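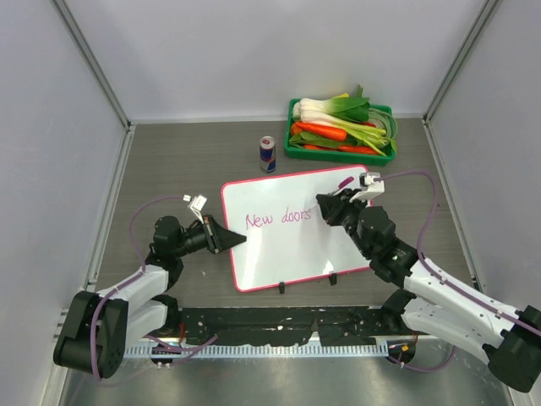 Robot arms join the crew at Plukdale

6/11/22

I dropped in on the Plukdale packing shed this week to meet the new help, and I'll admit I stayed a lot longer than I meant to! There's a pair of arms on a bench out the back, white and black with purple cables looping over them, and the right one had a pink marker in its grip and the words "New doors" on a little pink-framed whiteboard. My own handwriting is worse.

The arms came in October from Cerno, and for now they're on practice jobs. Writing is one. Veg is the next (there was a green tray of carrots, bok choy and green onions sitting behind the board), and the plan is to have them filling trays for the small box orders before Christmas.

Ubaldo Martinelli runs the day shift and has 8 people on it. He told me all eight are staying. Three of them have already moved off the packing line to learn how to set up and teach the arms, with a pay bump, and the early start has gone from their roster.

"My wrists were shot by lunchtime, most days," Ubaldo said. "I'd sooner be telling it where the carrots go."

Not everyone's sold. A couple of the packers told me they like the line, they like the chat, and they don't much fancy staring at a screen. Fair enough, I reckon. Ubaldo says anyone who wants to stay on the big orders can, and those will be done by hand through next year at least.

The shed has the arms on a three month trial. Staff get a say at the end of it, and there's a sheet up in the lunch room for gripes in the meantime. It had 3 on it when I left, one of them about the kettle.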